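The Night Ledger

A short story

Mahlet had been told the file was lost, and she had believed it for 3 years.

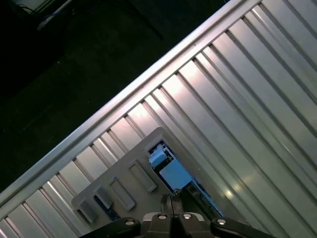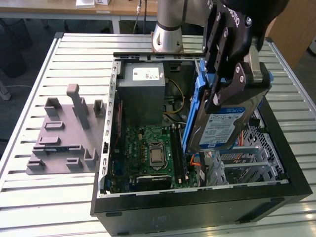
Kalkidan Berhe
Fiction contributor

The letter from Vimesness came in October. It was one page long. Her uncle's shop ledger had been found, it said, and she could collect it from Mr. Gauthier at 56 Kirkegaard Street.

She took the early bus from Tamoneck and ate her bread on the way. Sheldon Gauthier opened the door in his socks.

"You're the niece," he said.

"Yes."

He gave her a printout of 146 pages, tied with string. Her uncle had typed in every sale himself, late at night, after the shop was closed. Soap, matches, lamp oil. Next to some of the names he had put a small letter f.

"What does it mean?" she asked.

"Forgiven," said Gauthier. "I'm on page 2."

She found him there. A winter coat, a pair of boots. The letter f stood next to both.

"I came back later to pay," he said. "He told me there was no record of it."

Mahlet read on standing up — her mother was there too, under her old name, for sugar and a school bag. The school bag had been green. She had carried it for years.

Gauthier went to put the kettle on, and she sat down on the stairs and turned to the next page.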